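Moved the whole household's phone and internet over to Folico in June. Posting how it went, in order, for anyone in Tendale thinking of doing the same.

The reason was price. The old plan had crept up to $90 a month and the speed hadn't changed in years. Folico quoted less for the same thing, with no contract and no charge for keeping our number.

Signing up online took a few minutes. The form wouldn't take our street address with the unit number in front of a slash, so I put the unit on its own line and that worked. If yours gets rejected, try that first.
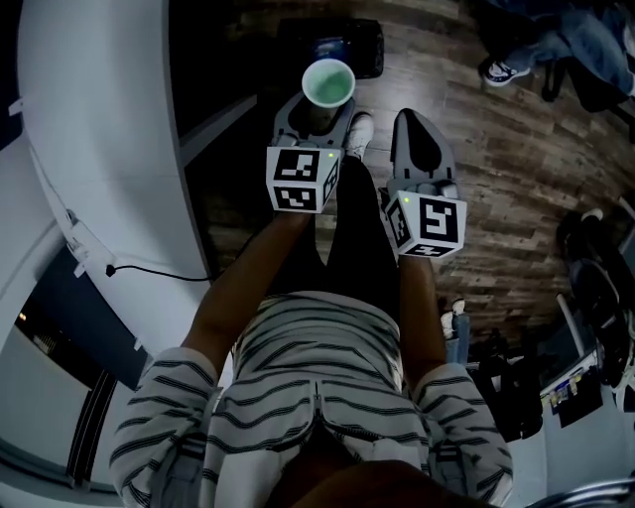
The activation email said the switch would happen between 8 am and noon. It happened at 4 in the afternoon. The internet was fine by then but the home phone had no dial tone, and my mobile said "SOS only" until I restarted it twice.

So I rang them from next door. I was on hold for around 17 minutes, which is better than I expected. The hold message tells you to use the website, then the website tells you to ring.

The first person couldn't find the account. It was under the old address because the number transfer had pulled that in from the previous provider. She fixed it and gave me a reference number. Write yours down -- they ask for it every single time.

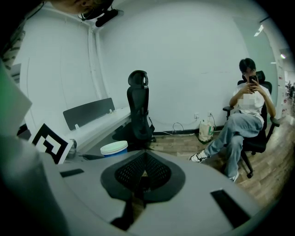 The home phone took another two calls. Both times I was told a technician would ring back within the hour, and both times it was the next morning. You end up like anyone waiting on a callback, sitting in an office chair with your legs crossed and the phone held up in front of your face, refreshing the same page. The order status said "in progress" the whole time, including after the line was working.

The actual fault was a setting on the modem. The phone port was switched off by default. They turned it on from their end and I had a dial tone before we hung up.

Then the old provider sent a final bill for $775, mostly a "equipment not returned" fee. I'd posted the modem back and still had the receipt from the counter. Emailed them a photo of it and the fee came off in 5 days. Keep that receipt.

Speeds so far are the same as before in the daytime and a bit slower after dinner. Not enough to bother us. The back bedroom is still hopeless but that's the brick wall.

Someone asked about Qudah. I looked at them too. Cheaper again, but they couldn't keep the home number and my parents only know that one.

Next job is the power bill. Will start a separate thread if I get anywhere with it.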